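Patch Notes for Jonura

The defect was logged at 02:14 under the title "Ferryman does not stop." Severity was set to low. The reporter was a player with a level 85 account and no previous tickets.

Noreen Sandhu opened it after lunch. She maintained the scheduling code for non-player characters in Jonura, an online game in its ninth year, and she was the only person left at Brendel who did.

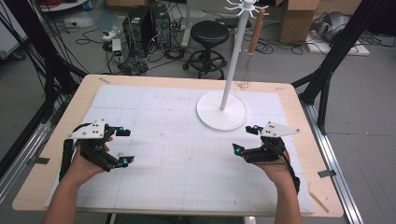
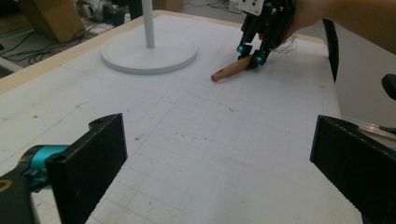
The report was short. The ferryman at Tolley was supposed to cross the river, wait 12 seconds, and cross back. He had a route table with four entries and a dialogue table with six. According to the player, he now crossed the river, stepped off the boat, and walked north until he could not be seen.

Sandhu loaded a local build and stood her test character on the dock. The ferryman crossed, waited 12 seconds, and crossed back. She let it run through 100 cycles at eight times normal speed. He did not step off the boat. She marked the ticket "cannot reproduce" and asked for a client log.

The log arrived within the hour. It was clean. The player had attached a second file, a plain list of times and positions written by hand. The positions followed a straight line from the dock to the edge of the map and then continued past it.

Map coordinates in Jonura were stored as signed integers. The playable area used a small part of the range. Past the edge there was no ground, but there was nothing in the code to prevent an object from having a position there. Collision was only checked where a collision mesh existed. An object that left the mesh with a heading and a speed would keep both.

She queried the live server for the ferryman. It returned a position 3,000 units north of the boundary. His state was listed as "on route."

She checked the route table. It had four entries on her machine and five on the live server. The fifth entry had no author and no change number. Its destination field held the name of a zone, Dogar.

Sandhu searched the zone index. Dogar was not in it. She searched the archive, which went back to the first closed test, and found one match in a design document. Dogar was a town on the north bank. It had been planned for launch and cut in January of that year, eight months before release. The document listed a market, a well, and eleven residents. Resident four was the ferryman's daughter. She had two lines of dialogue. The first was a greeting. The second was "You're late."

The document was signed with the initials of a designer who had left before Sandhu was hired.

She wrote a script to reset the ferryman to his dock and tested it locally. It worked. She did not run it on the live server at once. Procedure required a snapshot of the object's memory before any manual reset, and the snapshot took time to write.

The file was larger than expected. A normal character of his type used a small fixed block. His contained the usual fields, followed by a passenger list. The passenger list was a debugging feature. It had been switched on for one afternoon during the first test and, judging by the size of the block, had not been switched off. Every player who had ever taken the ferry was in it, in order, with the time of boarding. She scrolled until she found her own name. She had been a customer then. She had crossed once, on her first evening, and taken the bridge ever since.

The last passenger was the player who had filed the ticket. Under it was an entry with no account number. The name field read "resident_04." The time of boarding was blank.

Sandhu queried the server again. The ferryman had stopped. His position was 4,200 units north of the boundary, and his state had changed from "on route" to "waiting." The timer beside it was counting down from 12.

She kept the query window open and refreshed it by hand. At zero the state changed back to "on route." His heading was now south. The object count for the region had been one. It was two.

She closed the reset script without saving it. In the ticket she changed "cannot reproduce" to "working as designed," then added a line for the release notes, which had a limit of 80 characters per item:

"Tolley: ferry service may be briefly delayed. A second passenger seat was added."

She did not have a model for a second seat. She copied the first one, moved it to the left, and checked the clearance on both sides. The build finished at 18:40. By the route table, at his walking speed, the ferryman would reach the dock at 19:05.

She logged in with her old account and went to stand on the south bank. The password had not changed. There were two other players on the dock, neither of them moving. One was level 85.

"Is it running?" Sandhu typed.

"Soon," the other player typed. "He had to pick somebody up."

Related stories
The Save Point at the End of the Hall
Lag Compensation
Eleven Residents
A Short History of the Bridge

Posted 24 June 2022 | Contact the editor | All stories copyright their authors | Back to top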